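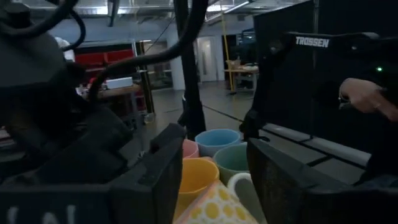 4.2 Noise in the home stand

Crowd noise was logged at 88 league matches played at the Gondar and Yeoman grounds. Supporters like to say that they are worth a goal start. Our meters suggest they are worth a good deal of shouting, most of it at the linesman. At Gondar the loudest spell of the average match came at half-time, when the pie hatch opened – a finding we had not planned for and have left out of the model.

Season-ticket holders (3606 replies) rated their own stand as louder than the one opposite. So did those opposite. Away wins were no rarer on loud afternoons, although six matches were dropped after the Zoson meter at Yeoman was hung beside the drummer.

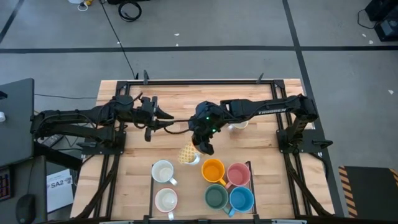

Figure 8. Tabletop with two black arms mounted on opposite sides.

Scores for each stand were then set against the final result, as in Section 3.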